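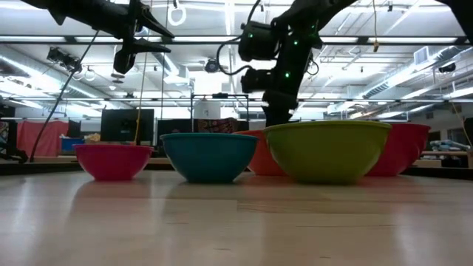
Serve receive rotation 5, passing in three vs. four
backrow_libby
Posts: 13
Tuesday 9:42 pm
I coach a 14s club team in the Tambridge league and need a second opinion on rotation 5. Current setup is a three-passer pattern with the libero in middle back. I laid the shape out on the table with mixing bowls so I could look at the seams: the big lime-green one is the libero, teal and red are the outsides, orange is the setter tucked in behind, and the small pink one off to the left is the middle who stays out of the pattern. The left seam is where we get aced. Short float serves land between the libero and the left outside and both players stop. Would you move to four passers at this age or keep three and shift the whole unit left?

jumpfloat_22
Tuesday 10:05 pm
Keep three and shift. Four passers at 14s adds another seam, and your kids already have trouble with the seams they have. Move the libero one step left and give her everything short between her and the left outside. The outside takes deep. Write it down and don't vary it by server.

kubo_setter
Tuesday 10:11 pm
Disagree. Most 14s servers can't hit a target twice in a row, so covering more floor is worth the extra seam. We ran four all last season at Kubo and used "short crosses in front, deep goes behind" as the only rule. Side-out percentage went up. The cost is a slower approach for the front row outside, who now passes a ball she used to ignore.

jumpfloat_22
Tuesday 10:18 pm
Up from what? Did you chart it, or is that from memory?

kubo_setter
Tuesday 10:24 pm
Charted by a parent on the bench, 0 to 3 scale. I don't have the sheets here. I'm not claiming it was a study.

backrow_libby
Tuesday 10:31 pm
We chart on the same scale. The left outside is our weakest passer, which is part of why I hesitate to leave a deep ball to her alone.

oldgym2000
Tuesday 10:47 pm
Check overlap before you shift anything. In rotation 5 your setter is left front, so she has to stay left of the middle front and in front of the left back until contact. If you push the unit left and tuck the setter behind the outside, an R2 who is awake will call it. We lost 2 points that way at Clondness before we fixed it.

backrow_libby
Tuesday 10:55 pm
The setter is at the net in the real pattern. Orange is only behind in the bowl version. But I take the point, I'll walk it with the team and check each pair.

jumpfloat_22
Tuesday 11:02 pm
Also look at starting depth. Most 14s teams line up too deep against a float. Bring all three up one step and let the deep ball be taken overhead. Half of your short problem could be the base position.

kubo_setter
Tuesday 11:09 pm
Overhead passing at 14s gets you doubles.

jumpfloat_22
Tuesday 11:13 pm
On first contact it's legal as long as it's one attempt to play the ball. A lift is still a lift. Teach firm hands.

prulard_mb
Wednesday 6:50 am
Our middle at Prulard starts at the net too, and servers learned to drop it right behind her. If yours is on the left side, she may be screening the left outside's view of the server. Have her crouch or slide toward the net a little more.

backrow_libby
Wednesday 7:15 am
Good catch on the sight line, I hadn't looked at that. Plan for next practice: three passers, one step up, libero one step left with short priority, middle tight to the net. I'll chart 5 serves per server to that seam and post the numbers.

oldgym2000
Wednesday 7:40 am
Chart the same servers against the old pattern first or you won't have anything to compare to.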